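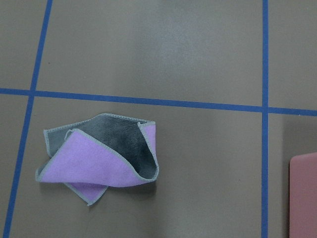

Folded cloth in one cell of the taped grid, wrist camera view.

Home | Posts | Methods | Archive | Contact

Choosing Where to Grasp a Cloth: Results from the Zelitach Trials

November 5, 2021

The purpose of this post is to record the method used in the second phase of Zelitach and to report what was learned from it. An earlier post, published in June, covered rigid objects only. Several readers asked whether the same approach would carry over to cloth. The short answer is that it carries over in part, and the part that does not is the subject of most of what follows.

A rigid cup has a small number of sensible grasps, and a planner can list them. A cloth has a great many, and most of them are poor. The gripper may close on a single layer and slide off, or it may close on four layers and lift a lump that cannot be placed with any care. In Zelitach the grasp point is chosen by a small network that scores candidate points in the wrist camera image. The baseline, named Zapata in our notes, simply takes the highest point of the cloth as estimated from depth.

The work surface is divided into cells with blue tape. Each trial begins with the cloth in one cell and ends when the arm has either released it in the requested cell or given up. A trial is a success only if the whole cloth lies inside the tape. This is a strict rule -- a corner resting on the line is recorded as a failure -- and it was kept the same for both methods. The tape also gives the wrist camera a fixed reference, and the cell position is computed again from the tape crossings before each descent.
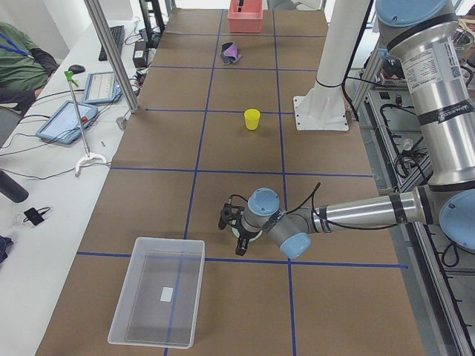
The fixed camera serves a separate role. It decides which cell the cloth is in and passes that cell to the arm. It takes no part in choosing the grasp point. Early in the project both views were fed to the scoring network, and the result was worse than with the wrist view alone. Our reading is that the network came to rely on where objects stood on the table and paid too little attention to the shape of the folds. The combined version was dropped after two weeks.

The comparison reported here used 17 starting arrangements of the cloth, each tried once with either method. Zapata failed on seven of them. The scored method failed on two. Both of those failures were slips during the lift, with the fingers closed on a single layer near a hem. The sample is small, and no claim is made beyond this cloth and this surface.

The cost is time. Scoring adds about 2 seconds before each descent, nearly all of it spent on candidate points that a simple filter could reject. A filter of this kind is being prepared under the name Romedgate and will be tested on the same arrangements, so that the figures can be set side by side.

One further point concerns two-sided cloths. When both faces show, the color edge between them is strong in the image, and an early version of the network treated that edge as a ridge. Training on gray images removed most of this effect. Some of it remains, and it is listed as open in the Zenimham notes.

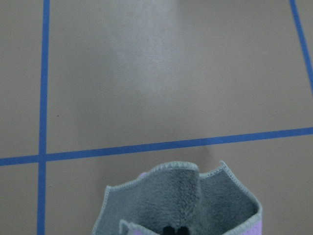
A reader of the draft asked whether the baseline had been given a fair chance, given that the highest point of a cloth is often a single raised layer, and whether a fixed offset toward the thicker part of the fold would close most of the gap. The offset was not tested. It is a reasonable proposal and has been added to the plan for the next phase, ahead of the Romedgate runs.

Contact | Copyright 2021, Zenimham | Back to top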